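Kitchen Chores Study: We're Looking for People Who Clear Tables for a Living (or Just at Home)
Posted by Wilma Geddes in February

Can a machine tidy up after supper yet?

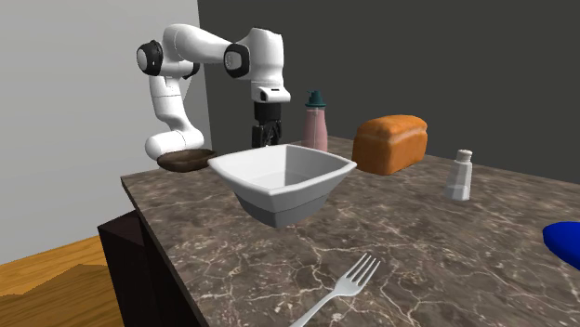

We've been asking ourselves that at Ogilvie for a good while now, and the fair answer is "some of it, on a good day." Picking up a loaf of bread is one thing. A fork lying flat on a stone top is quite another, and so is a wide bowl that has to go back where it belongs without knocking over the salt. Most of our practice happens in simulation, where a dropped dish costs us nothing, but we badly need people who know real kitchens to tell us what we're getting wrong!

So we'd love to hear from home cooks, cafe staff, dishwashers, grandparents, anyone who has wiped down more counters than they care to remember. You'll come to our Pevport office for 2 hours on a Wednesday, watch 4 short chores play out on a screen, and talk us through how you would have done them – what you'd grab first, what you'd leave alone, where you'd lose patience. No computer skills needed, and please don't worry about being polite. We pay $60 for the visit, and there's coffee.

You must be 18 or over. To sign up, call the Pevport front desk and ask for Kieran McGrath, or leave your name there if you're passing. Kieran will ring you back, usually in the evening.

2 comments | Share

Recent from Ogilvie
Wanted: part-time test assistant, Hillier workshop
Can a robot fold a fitted sheet?
Notes from the Gremo stockroom trial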